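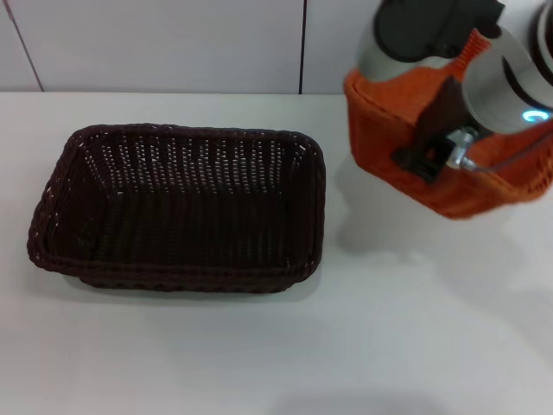 Dark brown wicker basket, still empty.

Forums > Home Storage > Baskets and Bins > Dark wicker on a white table?

36 replies | 159 views | Share (13)

pascu_attic
I want one basket on the white table by the door for mail, keys and dog stuff. The one I have is a rectangle with rounded corners, a very dark chocolate brown, with a thick rolled rim. My husband thinks it looks heavy on white and wants a pale one. Keep it or swap it?

Lerura70
Keep it. Pale baskets show every smudge from keys and dirty hands. I had a cream one that looked bad by February.

mudroom_kate
I'd swap. Dark baskets swallow things. The floor of yours is darker than the back wall, and a black key fob will vanish in there.

pascu_attic
The keys would go on a hook if I did that. Mail is mostly white, so I can see it fine.

tallshelf
Color is the least of it. The weave on the back is loose enough to see light through. Anything thin, like a pen or a dog tag, can work its way into gaps like that. Put a liner in.

Lerura70
A liner hides the weave. Why buy wicker at all then?

tallshelf
You can cut a piece of felt for the bottom only. Mine is from Listine, cost 13 dollars for a roll, and there was enough left over for two drawers.

mudroom_kate
Felt collects dog hair. Use shelf paper.

oldporch
Does it rock? Set it on the table and press each corner. If one lifts, mist the base with water, put a few heavy books inside and leave it overnight. Worked on two of mine. The third one I gave up on and it holds potatoes now.

pascu_attic
Pressed all four. One corner moves a little. Will try the books tonight.

mudroom_kate
Don't soak it if it's stained. The color can come off on a white top.

oldporch
Good point. Put an old towel under it.

Page 1 of 3 | Next

Comments (3)

grayhouse: We went dark on white and I still like it. Dust shows on the rim, so I go over it with a dry paintbrush.

Anow_fan: Mine sheds little bits of strand when I drag it. Lift it by both ends.

twocloset: Get a tray for the mail. Baskets just turn into piles.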